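Gillent stitchers fill a hall with handmade cards

By Manolis Liapis
December

There can't be many better ways to spend a chilly afternoon than sitting at a long table with a cup of tea, a pot of glue and somebody's lovely old button tin, and that is just how the people of Gillent have been spending theirs this month. The village's stitched card swap came back to Dhillon Hall, and by the time the doors closed at 4 the tables held 521 handmade cards, every one of them with at least a little needle and thread in it.

For anyone who hasn't come across stitched cards before (I hadn't, I confess, until my aunt sent me one with a wonky robin on it), the idea is a simple one. You prick a row of small holes along a pencilled outline, rub the pencil away, and then sew through the holes with ordinary embroidery cotton. Some people keep to a plain running stitch around a star or a bell, and others go in for great swirling wreaths with beads and French knots and goodness knows what else. Both sorts were on show, and I have to say some of the plain ones were the ones I kept going back to!

Eighty-six makers took part, a good few of them trying it for the first time. The beginners' table was kept busy all afternoon with a holly leaf pattern, and there was a very cheerful queue for the paper trimmer. The theme was "a winter window", which people had read in all sorts of ways: snowy sills, candles, a cat looking out, and one marvellous card with a flap of tracing paper that lifted up to show a stitched fir tree behind.

The swap itself works as it always has. You hand in as many cards as you like, you get a ticket for each, and you take home the same number made by other people. Cards left over at the end go to the lunch club at Fliton, where they'll be shared out with the puddings. The Munico craft shop sent along a big box of card blanks and offcuts, and the offcuts went even faster than the mince pies, with the dark green going first.
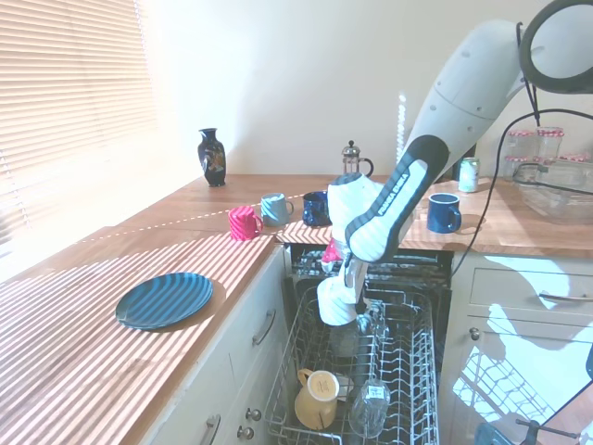

Can you join the next swap if you've never stitched a card before?

Beginners are very welcome, and there will be a starter table again with needles, thread and ready-pricked cards to practise on. The next one is planned for the spring, with a theme of "hedgerow", and doors will open at 2.

READER COMMENTS

Peg W: What a lovely afternoon it was. I came home with a beautiful snowdrop card and I can't bring myself to post it to anyone, so it's on my mantelpiece.

threadbare: Does anybody know what weight of card the blanks were? Mine at home always tear between the holes.

Peg W: Try spacing your holes a bit wider, threadbare, it made all the difference to mine.

Colin: Hedgerow! I'm starting on my brambles now.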